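Reading time: 6 minutes
Print this page | E-mail this page

Speaker notes: Writing and maintaining a self-catering listing
Orsolya Borbély
Session for owners and small letting managers, June

We use cookies to remember your settings and count visits. Accept | Manage preferences

Opening

Introduce self in one sentence. State scope: single-unit and small-portfolio holiday lets, owner-managed, advertised on at least one channel besides the owner's own site. Hotels and serviced apartments are out of scope. Licensing and tax are out of scope as well; refer those questions to the local authority and to an accountant.

The session covers the listing text, the bed table, the calendar, the rate card and the arrival message, in that order. Questions at the end, except on the bed table, where I take them as they come up.

Source material

The material is my own review of 241 enquiries received across the Harnach units. An enquiry here means a written question from a person who had not yet booked. Duplicate messages from the same party on the same day were merged. The most common subject was sleeping arrangements. Second was parking. Price was third, and most of the price questions were about what was included and not about the amount.

Say plainly that this is one manager's mailbox. The units are all within walking distance of a lake, they have no lifts, and the guests are mostly families and older couples. A city studio will get different questions.

Listing text

Read the old Harnach upper-flat description aloud. It ran to 262 words and contained the word "stunning" in both the first and last sentences. It did not state which floor the flat was on. We received the floor question every week of the high season.

Recommended order of information:

Type of property and floor.
Number of bedrooms, then the bed in each.
Bathrooms, with shower or bath stated for each.
Kitchen equipment by name: oven, hob, dishwasher, kettle.
Heating and cooling, by room.
Parking: on site, on street, or none. Width of the space if it is tight.
Distance to shop, water and public transport, in metres or in minutes on foot. Choose one unit and use it throughout.
Steps between the parking and the front door.

Adjectives may stay if they carry a fact. "South-facing" stays. "Charming" can go. Capital letters should be kept for names; a phone screen shows only the first few lines before the fold, and capitals take up more room in them.

Avoid "sleeps up to". Guests read the upper figure as the comfortable figure. If the sofa bed is needed to reach the total, write that out.

The bed table

Allow ten minutes. Slide shows the blank table.

One row per room. Columns: room name, bed type, mattress width in centimetres, access. Access means which side of the bed can be reached. A double pushed against a wall is a frequent complaint and costs nothing to disclose.

The word "double" is used for anything from 120 to 160 cm. Guests from different countries hold different assumptions, and the channel's drop-down menu doesn't resolve them. Measure the mattress and type the figure into the free text.

Cots: state whether the cot is in the unit or brought on request, and whether linen is supplied. High chair: state whether it has a harness. Put both in the table, even though neither is a bed in the channel's sense.

Twin beds that can be joined get a row of their own with the words "joined on request". Give a cut-off for the request. We use noon on the day before arrival, which the cleaners can meet.

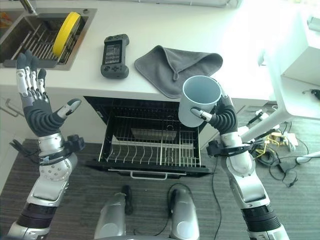 Light blue-grey mug in the right hand, left hand open.

Calendar

Two problems account for most calendar faults: delayed synchronisation, and owner blocks entered on one channel only.

Synchronisation by calendar feed is periodic. The receiving site decides when it reads the feed, and the owner can't force it in every case. Between reads the dates remain open. With two channels and moderate demand the exposure is small, but it is concentrated in the weeks you least want to get wrong. For those weeks I recommend request-to-book on the secondary channel.

We moved from plain feeds to Dristeo, which holds the master calendar and pushes changes out. Zomell stayed as the secondary channel. The setup took one afternoon. The remaining fault was ours – owner blocks were still being typed into Zomell out of habit, and these did not travel back. The fix was a rule that blocks are entered in Dristeo or they don't exist.

Changeover gaps: set a minimum gap only if the cleaner needs it. A blanket one-night gap removes saleable nights all year to cover a handful of difficult weekends. Mark those weekends by hand.

Name your blocks. "Blocked" tells you nothing in three months. "Boiler service, morning" tells you that the night can probably be released.

Rate card

Show the Maksymiv cottage as the worked case. Annual fixed costs before any guest arrives were 2,000 euros higher than the owner had assumed. The difference came from three items she had been paying personally: garden contract, waste collection and broadband.

Method:

List fixed costs for the year, including those paid from a personal account.
List costs per stay: cleaning, laundry, consumables, channel commission.
List costs per night: mainly energy and water.
Set the minimum stay so that the per-stay cost is a tolerable share of the total. What is tolerable is the owner's decision, but it should be written down.

Short stays in winter are the usual source of loss. The nightly rate looks acceptable and the per-stay cost absorbs it. Raising the minimum from two nights to three changed the Maksymiv winter result more than any change in the rate.

Cleaning fee: separate line or included. Both are defensible. Check what your channel displays in search results and what the rules in your jurisdiction require for the total price. If the fee is separate, it must appear in the listing text too, with the same figure. Mismatched fees produced roughly a tenth of our price questions.

Extras such as firewood, late departure and dogs go on one list with one price each. Don't price by negotiation. It takes longer to administer than it earns.

Arrival message

One message, sent the day before, in plain text. Attachments fail on poor connections and guests are often on the road when they open it.

Contents, in order: street address with postcode, parking instruction, door or key safe instruction, wifi name and password, telephone number for faults. House rules don't belong in this message. They belong in the booking confirmation, where they can be accepted before payment.

Write the door instruction while standing at the door. Then ask a person who has not been there to follow it from the street after dark. At Harnach this produced three corrections, one of them to the direction in which the key turns.

Include coordinates only after testing them. Ours placed guests behind the building, on the wrong side of a locked gate.

Review cycle

Go through the whole listing twice a year, before opening for the season and after closing. Compare the text with the unit, room by room, with the listing printed out. Items replaced during the season are the ones that get missed: a kettle, a mattress, the television. Update the photographs whenever furniture moves between rooms.

Keep a file of questions received. When the same question arrives a third time, the answer goes into the text and the date of the change goes in the file.

Questions

If asked about automated pricing: no data from our units yet, we set rates by hand. If asked for the bed table template, it is on the handout, reverse side. If the room is short of time, drop the part on extras and keep the arrival message.

Print this page | E-mail this page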